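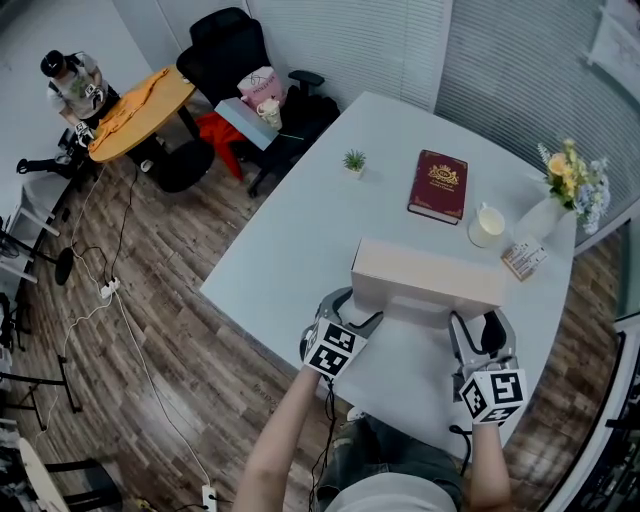 Both grippers open at the near end of the box.

Bench tips: cleaner tracks from marker cubes

I love this part of the work. A good take on a tabletop is fun to watch, but a good take that replays cleanly on the first try makes my whole afternoon! Most of what follows went into our Sesetti scripts after something broke.

Start the logger before you touch a gripper, and let it run a few seconds with your hands still. The filter settles and you get a free baseline for jitter. Uriel Ayala puts his noise estimate in the file header, and I've started copying him.

Give each cube its own marker IDs. If left and right share even one, the solver will swap hands the moment your wrists cross, and the plot looks fine until the planner tries to follow it.

Check the face order in the config against the real cube by turning it slowly in front of the camera. A face entered upside down shows up as a pose that flips when that face takes over. 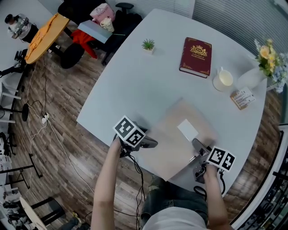

Moving a flat sheet with a card on top. Fast hands blur, so watch your exposure.

Shorten the exposure first, then add light, then touch the detector thresholds. I did it in the opposite order for most of November and got 102 false detections out of one session. Capping exposure at 4000 microseconds cleared up nearly all of them on our cameras (yours may want less).

Don't interpolate across long gaps. Zarkon, our little smoothing tool, will happily draw a beautiful curve through a stretch where it saw no marker at all. Set a gap limit and let it mark the rest as missing - the planner copes with missing much better than with made up.

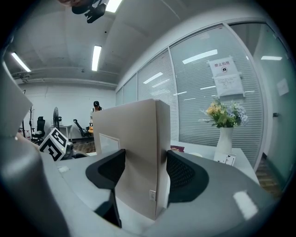
Prostora Makers, Software Bench

Grip width deserves its own channel in the log. We used to work it out afterward from the finger pads in the wrist view, and a tall box between the pads hides just the bit you need. Log it live, with the same clock as the poses.

While you're at it, check that clock. Tap the gripper on the table twice at the start of a take and line up the bumps in every stream. Sorin Vukčević wrote a script that finds the taps by itself and it is a joy to use. He ran it over 262 old takes and it only asked for help on 4.

Mask the ceiling lights in the wrist view before feature matching. Reflections on glass slide around as you move, and the matcher loves them. 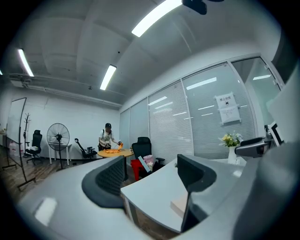 Naming and storing takes

Object, action, hand, take number, in that order, all lower case. Skip spaces. Save the calibration file inside the take folder, even if it's the same one as yesterday.

Keep the bad takes too, in a folder called rejects with a one-line note in each. They make great test cases for the next version of the filter. Zepeda, the viewer, opens them the same way as the good ones, so just point it at the folder and press R to replay.

Last edited 19th November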